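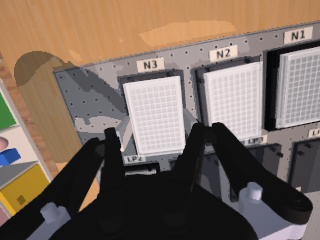
So I finally played Kistgate. Ansel Whitfield has been after me for two years to drive out there with him, and every time I had some excuse (my back, the heat, my niece's recital), and then in October I ran out of excuses and he picked me up at 6:20 in the morning with two coffees and a bag of those powdered donuts that get all over everything.

If you don't know the place, it's a public course, an hour east of me, with a gravel parking lot and a pro shop that used to be a dairy barn. The greens fee was 50 dollars with a cart. We walked, which saved us 20 and cost me the use of my legs for the rest of the week.

We got paired with Maysoun Jaber and her sister Widad, who play there most weeks and know where every single bad bounce is. I can't tell you how much this helps! On the third hole I was all lined up to hit it straight at the flag like a normal person, and Maysoun goes, "You want the barn roof." The barn roof is nowhere near the green. I aimed at the barn roof. My ball landed way out left, took one hop, and rolled down the slope to maybe ten feet from the hole. Missed the putt, of course, but still.

The front nine is pretty open and you can spray it around and find your ball. I shot 46, and for me that's a good morning. Ansel had 43 and was being very quiet about it, the way he gets when he thinks he might break 90.

Then you cross the road and it's like a different course. Trees right up against you on both sides, and a creek called the Clirnell that shows up on five of the holes. I lost a ball in it on 11, another on 12, and then on 14 I hit what I thought was the best 5-wood of my life and watched it go straight down the middle and disappear. Widad said, "Oh, it crosses there too." Thanks, Widad.

About that 5-wood. I bought it used from Reinaldo Quintana back in the spring and I've gone back and forth on it ever since. It's a 21 degree, a bit shorter than standard, and off the tee it's lovely. Out of the rough I can't do a thing with it. Reinaldo says I'm trying to help the ball up and I should just hit down and trust the loft, and I'm sure he's right, but my hands don't seem to be listening. I may go back to the old hybrid for the winter and see.

The greens were slower than I'm used to. I left everything short for six holes, then got mad and knocked one clean off the back of 15. They'd been punched a few weeks before and you could still see the sand in spots, so I'm not going to complain too much about the roll. Fouad Najjar, who runs the shop, told us they'd be quick again by Thanksgiving.

I finished with a 101. Eleven strokes of that came from 14 alone, and I would like it noted that I counted all of them. Ansel made a six on the last hole for a 90 on the nose, poor guy, and he talked about that second shot the whole way through lunch.

Lunch was at Akl, the little grill across the road. Get the lentil soup and the fries. Skip the club sandwich, it's mostly bread. The Jabers came along too, and they've talked us into the two-person scramble at Brullomell next month, so now I have to find a rain jacket that still zips and buy another dozen balls.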